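Home | Kitchen | Laundry | Workshop | Ask Us

Filed under: Workshop Tips, Small Fixes

Getting Your Cords Under Control

Every house has a drawer where cords go to breed. Mine held a charger for a phone I gave away and two leads that fit no object known to science. If yours won't close either, set aside an evening.

Dump the whole lot on the floor. Anything you can't match to a device goes in a paper bag with the date on it. If you haven't opened the bag by December, take it to electronics recycling. You will miss one of them in January. Accept this now.

Label what's left at both ends. Masking tape works until it gets warm, then it slides off and leaves glue behind. I fold a strip of cloth tape over the cord like a little flag and write on it in laundry marker.

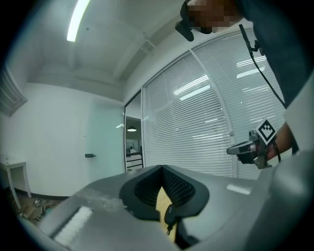
A thin black cable against dark navy, easy to lose track of.

Black cords on dark surfaces vanish, so mark them in something loud. A ring of yellow tape every foot or so will do, and it costs less than the lamp you'll drag off the bench. Jocelyn Saludo wrote in from Grudville to recommend nail polish on the plugs — she's right, but let it dry first.

Coil loosely, over and under, and never around your elbow. Elbow coiling puts a twist in every loop, and the cord will remember it longer than you do. Old bread bag clips hold the thin ones. For extension cords, use a strip of hook-and-loop tape and leave it attached to the plug end.

Toss anything with cracked insulation. Electrical tape is a fine product, but it isn't a doctor.

Posted by Ilaria Ferri, May 29, 2023

Recent tips
Unsticking a Stuck Jar Lid
What to Do With 20 Odd Socks
Sharpening Scissors at Home
The Garage Shelf That Leans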